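My father's club and the second division

Sunday, February 13, 2022

Last week a colleague asked me which football team I support, and I answered Huso, and he asked if this is a player. It is a club. It is a very small club, in the second division of a country where also the first division is not watched by many people, and I have supported it since I was a child. I understand that in Lasdale this sounds like a strange hobby, something like collecting bus tickets.

I want to write down how it is to follow such a team from far away, as I did it now for 12 years, and this season is the first one when I think we can go up.

First, the time difference. Our games start on Saturday in the afternoon, which for me in Australia is late in the night or very early on Sunday, depending on the month. In the beginning I woke up for each one. There was no video, only a page with text that somebody from the club refreshed by hand. If he was excited, he forgot to write. I remember one game when the page said 0:0 in the 70th minute and then, after a long silence, it said "end, 3:2". I never found out who scored the second goal. It is missing in the statistics also, they gave it to a defender who had been substituted at half-time.

Now there is a stream. It comes from one camera on the roof of the changing rooms, and when the ball goes to the near corner you do not see it at all, you only listen. I learned to recognise a corner kick by the sound of the people. The commentator is the same man who reads the advertisements, so it happens that we concede a goal in the middle of a sentence about winter tyres.

The stadium has place for 1060 people. The biggest attendance this season was against Podard, our neighbours, and it is the game I want to tell about the most. Podard is a town on the other side of the river and they have money from a brewery. We have not beaten them for six years. My mother does not care for football but she always asked "and Podard?" in the same voice in which she asked about my exams.

This time there was rain and the pitch was heavy, and I think that it helped us. Podard has quick players on the wings, and they had to play in the middle, where we have two big midfielders who are not quick in any weather. We scored after a long throw. It was not a beautiful goal. The ball hit the knee of our striker, then the post, then the knee again. After that we defended for an hour, and I was standing in my kitchen in socks with the sound very low so the neighbours can sleep. When it finished, I opened the balcony door and said "yes" quite loudly to the car park.

On the forum there were 224 new comments in the morning. Normally there are 12, and half of them complain about the sausages.

What I like in this league is that the players are still normal people. Our goalkeeper drives a delivery van for the Šindelář bakery, and on Friday he must get up before everybody. If he makes a mistake on Saturday, people say to him "you should sleep more", and they buy the bread from him anyway. I watch also the big leagues sometimes, and I enjoy them, it is another speed and another technique. But I cannot be angry for a whole week because of a player who does not know where is my street. For our goalkeeper I can be angry the whole week without a problem.

I tried to support a local team here too. I went to some games in my first years and everybody was kind, they gave me a chair and explained me the rules of a sport which I thought was football and was not. I still go in June when the weather is cooler and the grass smells nice. I cheer when the others cheer. It is pleasant, but my heart does not beat faster, and I think you cannot decide such a thing with your head.

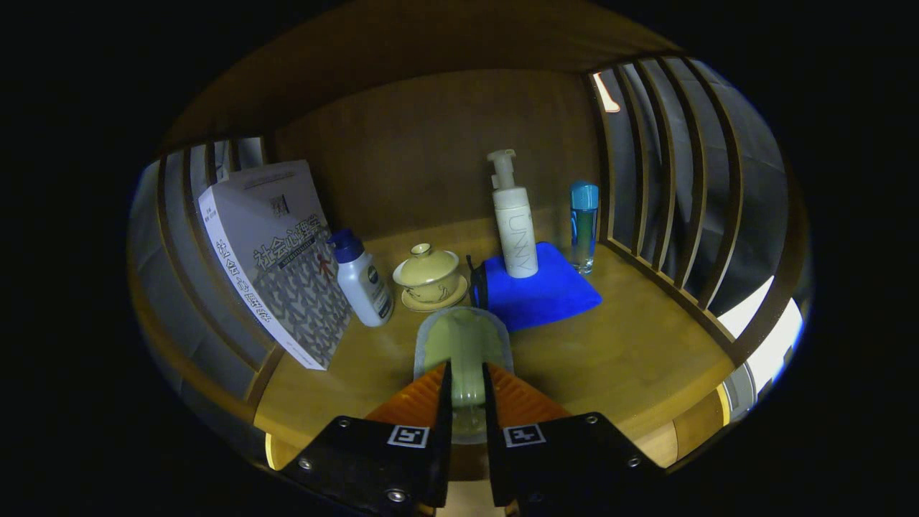

With six games to play we are second, and the first two teams go up. I have written all the remaining games by hand on a sheet of paper, home games in blue and away games in red, and I have already calculated three different ways how we can lose it. My father does the same on his side of the world, and on Sunday we compare. He keeps his old programs and ticket stubs on a shelf in the hall, and I would like to have one place for such things too. I am thinking of a wooden cubby with slats on the left and right side, so that the light comes through the gaps and it does not become a dark hole where I never look. The scarf would go in first. It has the old club crest, from before they changed the fish, and it does not deserve to live in a plastic bag.

If we really go up, there is one question which worries the forum more than the players do. The first division wants seats with backs on the whole main stand, and ours has benches. The club says it will be solved. Somebody proposed that each fan brings one chair from home, and I am not sure it was a joke, because he asked also about the colour.

I have looked at the flights for the last home game. They are expensive and there are two changes, and I would arrive so tired that I could fall asleep before the second half. I have not bought the ticket. I have not closed the page with the ticket either.

The next game is away, on a pitch with a slope. In the first half we usually choose to play uphill.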